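Flaltside Two-Day Coastal Walk, self-guided
Operated by Givulow Walking

Route summary
The walk follows the old customs path from Kiani harbor to the village of Guvus. It is sold as a self-guided package with two nights of lodging, one at each end of the first stage. Luggage is moved between guesthouses by van.

Grade: moderate
Season: March to October
Group size: 2 or more
Surface: packed sand, gravel track, short sections of paved lane
Highest point: 300 feet, at the signal station

Stage one leaves the harbor by the fish steps and stays on the cliff edge as far as the signal station. The path then drops to the beach at Flaltside, where the first fresh water is found at a tap behind the chapel. Stage two turns inland through cork oak and returns to the coast above Guvus. The stream crossing before the village has stepping stones. After heavy rain, use the road bridge and rejoin the path at the mill.

Included
Lodging with breakfast
Printed map and route notes, 3rd edition, text by Hatem Lahlou
Luggage transfer, one bag per person
Phone support from 8 a.m. to 7 p.m.

Not included
Lunches and dinners
Travel to Kiani
Travel insurance
Local tourist tax, paid at the guesthouse

Luggage and day packs
Transfer bags must be closed, labeled and left at reception by 8:30 a.m. Bags are delivered to the next guesthouse by late afternoon. Carry medication, passports and electronics in the day pack. A day pack with a top handle and zippered pockets is adequate for either stage.

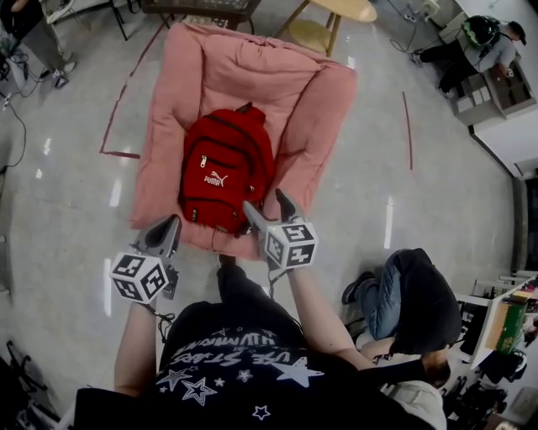
Photo: Kenneth Manalastas / Givulow Walking

Footwear with a firm sole is required for the gravel sections. Poles are optional and can be rented at Kiani when the booking is made. Dogs are accepted on the path but not at the Guvus guesthouse.

Changes and cancellation
Dates can be moved once without charge, subject to room availability. Requests must be made in writing by the lead name on the booking. Unused luggage transfers are not refunded.

The route notes are revised each January. Walkers holding an older edition should check the mill detour before starting stage two.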